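Subject: Re: [Berberg-pantry] Labeling the sorting table

On Tuesday night the list got this:

> We have been putting paper signs on the sorting table and they do
> not last. They slide off, or somebody sets a crate on top of them,
> and by the second hour people are putting onions in with the pears.
> Does anyone have a system that works for a table that has to be
> cleared and used for something else the next day? We have 460
> dollars left in the supplies line and I would sooner not spend it
> on shelving. Also, what are people using for baskets? Our cardboard
> boxes go soft at the bottom.

We had the same problem at the Pasaribu Street site until this spring, so I will tell you what we do now.

We write on the table. Our tables are white and the tops wipe down well, so each spot gets its word in thin black marker, small, lowercase, right on the surface. The basket goes just behind the word, so you can still read it when the basket is full. If you put the basket on top of the word you are back where you started. We did that for two weeks before anyone moved them.

Try your marker on the underside of the table first. The whiteboard kind comes off with a dry cloth, but it also comes off on sleeves. The permanent kind stays put through a shift and needs rubbing alcohol afterward. We use the permanent one and clean it off once a month or when the layout changes. I would not do this on a table with a scratched top. The one we got from the Arnia school has scratches all over one end and the ink has settled into them for good.

Keep the words short. We started out with "fresh fruit, no citrus" and similar and people did not read them. Now it is one word per spot. Anything that needs explaining goes on the wall sheet.

For baskets, we bought the woven plastic ones from Skidus, the rectangular kind. They rinse out in the sink and dry overnight upside down. Real wicker looks nicer but it holds juice and you can't get the smell out. The plastic ones have a rim that goes all the way around, which helps when you carry a full one. The weave does catch grit and bits of stem, so knock them out over the trash before you put fruit in. Pears and apples do fine in them. Grapes should stay in their bags, and berries should stay in the clamshells.

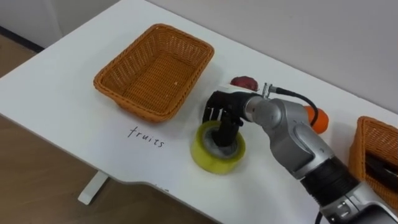 Packing tape is the other thing to have within reach. We keep a roll on the table itself, next to the baskets, for closing up the boxes that go out. When it lived in the supply drawer, people walked back and forth all morning or carried it off to the loading door. Fold the end under when you are done with it. We also tried taping over the written words to protect them, and I don't recommend it. The edges pick up dirt and the tape took the ink with it when we peeled it.

One more point on layout. We put fruit on the end nearest the sink and bread at the far end, with cans in between. Cans are heavy and can sit in the middle where nobody has to lift them over anything. Last month 802 boxes went out that way with two people sorting and one packing.

As for your budget, markers, a bottle of alcohol and the baskets came to 100 dollars for us, so you should have plenty left. I have two spare baskets you can borrow if you want to try the size first. I will be at the site Wednesday until 4.

Pasaribu Street site desk

_______________________________________________
Berberg-pantry mailing list
To leave the list, send a blank message with "unsubscribe" in the subject line.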